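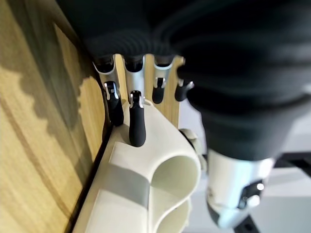
In Defense of the Ugly Plastic Holder

01/07/2019

I want to say something good about plastic holders. I mean the plain kind, white or almost white, with two round openings one above the other, where you put a thing in and it stays standing. They are not beautiful. When guests come to my home they look at the wooden shelves and they say the wood is nice, and they never say one word about the white plastic on it. I understand them. But I have lived with such holders in three apartments and two countries, and I think they deserve a better opinion than they have.

In the last years there is a strong fashion for wood in the home. I like this fashion. I also have light wood almost everywhere, because it makes a small room look bigger and because my table was already this color when I bought it. The problem begins when people believe that everything which stands on wood must be wood also. A friend of my family paid a lot for a wooden cup stand from a shop called Ekwood. It was made well, I have no complaint about the work. After one winter with toothbrushes in it, there was a black ring at the bottom of each hole, and the ring did not go away with soap, with vinegar or with sandpaper. She now uses it for pencils. It is a very expensive pencil stand.

Plastic does not care about water. You take the holder to the sink, you turn it upside down, you wash it with the same sponge as the plates, and it is finished. If there is a deep cup in it, with no sharp corner inside, then it is even easier, and your finger can reach every place with a cloth. I always check this in the shop. I put my fingers inside and feel if there is a corner. The people who work there probably think I am strange.

I also want to defend the color. White plastic becomes a little yellow with time, this is true, and it shows every coffee drop. For me this is good. I prefer to see the dirt. A dark holder can be dirty for a whole year and look elegant all this time. In February I cleaned a black one that belonged to my aunt, and what came out of it I will not describe in a text that some people read at breakfast.

Now the number of openings. There are holders with one opening, with two, and with many. Those with many are a trap. I bought one from Grivent which was like a small city, it had places for pens, for scissors, for paper clips, for a telephone. In one week every place was full, and half of the things I did not need at all. An empty hole asks to be filled. With two openings you must decide. In my kitchen one is for the brush and the other is for the wooden spoon I use each day. The other spoons are in the drawer, and I forget them, and I cook the same.

Somebody will tell me that plastic is bad for the world and we should not praise it. I have thought about this for a long time and I don't have a perfect answer. I think the worst plastic is the one we use for ten minutes. A holder that stands on the same board for 22 years is a different case, and I know one which is that old, because it came from my mother's bathroom and I still have it. One small piece is missing from the back. It stands near the wall and the missing piece is on the wall side, so it does not disturb me. If I had bought a new bamboo one each time the old one went black, I am not sure the forest would thank me.

The same is true for money. Jinetora sells a set for the desk which costs 705, and in the same catalog you can find a lamp for 900, and I can imagine to pay for the lamp before I can imagine to pay for the set. A lamp gives light. The set holds pens. My pens were never worth so much that they need such a house.

I have only one real complaint, and it is about the weight. A light holder moves when you pull something out of it, and if you pull with a wet hand it can fall down completely. Bilgin used to make one with a thick bottom, and it was better, but I don't find it any more. I put two flat stones in mine, under the brush, from a beach where we went when my children were small. They make a small noise when I take the brush out. It is also necessary to wash the stones, and this I do not do as often as I should.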